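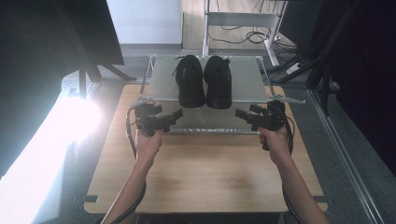

Incidencia 764: pérdida de agarre y cambio de tareas en el puesto de calzado

Estado: abierta, en seguimiento
Instalación: Grimton, línea de preparación
Sistema: célula Kalard, software de registro Tian
Prioridad: media

Síntoma
El operario coloca zapatos en el estante de dos niveles con una pinza manual en cada mano. Tian marca como "no válidos" los ciclos en los que la pieza gira entre los dedos. El sábado se rechazaron 19 ciclos de 60. El modelo que usa la célula Kalard se alimenta de estos registros, de modo que un ciclo rechazado se repite a mano.

Comprobaciones
1. Reinicio de Tian y nueva sincronización de ambas pinzas. Sin cambios.
2. Sustitución del cable de la pinza derecha. Sin cambios.
3. Apertura y cierre en vacío. Recorrido correcto en las dos.
4. Revisión de las almohadillas. El recubrimiento está gastado, con bordes deshilachados y separación en el canto superior. Un hilo suelto cuelga bajo la almohadilla izquierda.
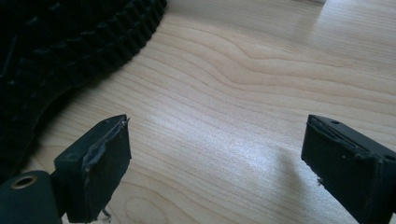
Con ese desgaste, la superficie útil de contacto deja de ser uniforme y la hipótesis principal pasa a ser mecánica. Se pide a Jaltis un juego de recambio para las dos pinzas. Hasta que llegue, limpiar las almohadillas al inicio de cada turno y no recortar el material levantado.

Comentario del puesto
Antes de la célula, el trabajo consistía en emparejar y colocar. Ahora el mismo personal hace demostraciones, revisa rechazos y repite ciclos. La hoja de turno sigue contando pares colocados, por lo que las repeticiones figuran como tiempo muerto. También se notifica cansancio en las muñecas tras unos 32 minutos seguidos con las pinzas.

Respuesta de soporte
Se crea en Tian el código "repetición por herramienta", separado del error de operario. Los rechazos del sábado se reclasifican con ese código. El cambio en la hoja de turno no depende de soporte; se traslada a producción. Se propone alternar demostración y revisión en bloques más cortos, pendiente de aprobación.

Pendiente
- Confirmar plazo de entrega con Jaltis.
- Repetir la prueba de 60 ciclos con almohadillas nuevas y los mismos modelos de zapato.
- Definir un límite de desgaste para el cambio. El manual de la pinza no lo indica.
- Respuesta de producción sobre el cómputo de repeticiones.

La incidencia no se cierra con el cambio de almohadillas si los dos últimos puntos siguen sin respuesta.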